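# Chapter 4: Your First Fortnight in Front of a Class

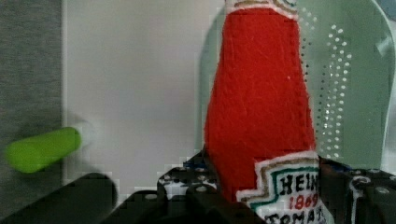 *Fig. 4.1 A felt ketchup bottle with a stitched-on label. Soft objects like this one are useful for naming and passing games.*

The first lesson I ever taught abroad lasted fifty minutes on the timetable and eleven in my plan. I'd written everything on two sides of a card, I'd practised it in the bathroom mirror of my flat in Dumulstead, and I rattled through the whole lot before the children at the back had found their pencils. Then I stood there. Twenty-odd faces looked at me with real interest, waiting to see what the new teacher would do next, and what the new teacher did was ask everybody their favourite colour. Twice!

I tell that story at the start of every training course I run, partly so that people will stop worrying about being the worst beginner in the room (that place is taken) and partly because it's a decent way into what this chapter covers. In Chapter 3 we looked at planning a lesson on paper. Now we're going to look at what happens to the plan when you carry it through the door, and I'm going to keep to the first two weeks, the stretch when you don't know the children's names, they don't know your rules, and you may not share more than a handful of words with any of them.

## Who this chapter is for

I've written it with language assistants and first-year teachers in mind, the sort of people who arrive in August with a suitcase and a certificate and are handed a class of ten-year-olds by the end of the week. If you've taught before in your own country you'll find some of it familiar, and you're welcome to skip to the section on mixed-language groups. But do have a look at the part on routines. I've watched very experienced teachers come unstuck there, because all the little habits they relied on at home (hand up, line up, page numbers on the board) turned out to be local customs, and their new pupils had a perfectly good set of different ones.

Most of my examples come from three schools. The largest is Virnutum, a primary with 412 pupils when I worked there, where English was taught four days a week and lessons were short and noisy. The second, Chae, is a small language centre where children came after their ordinary school day, tired and hungry, and had to be won over. The third is the summer school at Dumulstead, which took children of all ages for a few weeks at a time, so that every fortnight was a first fortnight. You'll get sick of hearing about Dumulstead, I'm afraid. I learnt more there than anywhere.

## What the children are finding out

While you're busy trying to learn about your class, your class is learning about you, and they're faster at it. By the end of day one they'll know how long you wait for silence before you start talking anyway. They'll know whether "five more minutes" means five. They'll know which of them you find funny.

Hae-won Bae, who shared a classroom with me at Chae for two years, used to give new teachers a simple job in their first week. She'd ask them to choose one instruction, any instruction they liked, and carry it out in exactly the same way every time they used it. Same words, same gesture, same spot in the room. Mine was "books closed", said from beside the window with both palms pressed together. I felt a complete wally doing it. By Thursday the children were closing their books when I walked towards the window.

I've since borrowed that idea for all my trainees and I'd like you to try it before you read any further into the chapter, if you have a class to try it with. Keep a note of how many lessons it takes. We'll come back to your notes in Task 4B.

## When nobody shares a language

This is the bit people write to me about. You've got a room with three or four home languages in it, you speak one of them badly, and the book assumes everyone can read the instructions at the top of the page.

My own view, which has softened over the years, is that a teacher should use whatever language gets a worried child through the morning. When I trained, we were told to stick to English from the door to the bell. Ignacio Soler, my first mentor, believed in this so firmly that he once mimed the word "allergy" for most of a lesson (I was in the room, and I still couldn't say what I thought he was doing). He was a wonderful teacher and his pupils adored him. I just think a two-second translation would have been kinder to all of us, and we could have got on with the story.

That said, there's a lot you can do with very few words, and the children need the practice of listening for meaning. Later in the chapter we'll go through some ways of giving instructions by showing, and I've included a transcript from one of Zoia Kobzar's lessons at Virnutum so you can see how little she says. Count her words if you fancy it. Then record ten minutes of your own lesson and count yours, preferably with a cup of tea to hand.

## A word about materials

You'll need less than you think. The Flilosell course, which we used at Virnutum, came with 463 picture cards in a box so heavy that it lived on the floor, and in my first year I was determined to get through every one of them. I didn't, and the children who remembered most vocabulary in June were the ones who'd played the same few games again and again until they could run them without me. If your school gives you a big box, be grateful, and take out a small pile.

## Before you read on

Spend ten minutes on these. Write your answers down somewhere you'll find them again.

1. Think of a teacher you had before the age of twelve. What did you know about their rules by the end of your first week, and how did you know it?
2. You have a class of nine-year-olds and five English words you're sure they all understand. Which classroom instructions could you give?
3. A child who hasn't spoken for six lessons whispers an answer to a friend, and the friend says it aloud for her. Do you praise the friend, the child, both or neither?

There's a discussion of the third question on page 224, but please don't peek. Shona McPhee and I disagreed about it all the way through writing this book, and we've printed both our answers.

## 4.1 The first ten minutes

Let's begin at the classroom door, before the children have come in. You have a list of names. Some of them you can't pronounce, and there's a strong temptation to read the list aloud, get a few wrong, apologise and move on. I'd ask you not to. Stand at the door and let each child tell you their own name as they arrive, repeat it, and let them correct you. Ye-rin Gil, who came to Dumulstead as a pupil and later came back to teach, told me she could still remember which of her teachers had asked her to say it a second time.

It's slow. With a big class it can eat up most of the ten minutes, so have something on the desks for the early ones to be getting on with: a blank name card and a few crayons will do nicely. Once the last child is in, close the door and go to whichever spot you've chosen for giving instructions. Wait there until they've noticed you, and then give your first one.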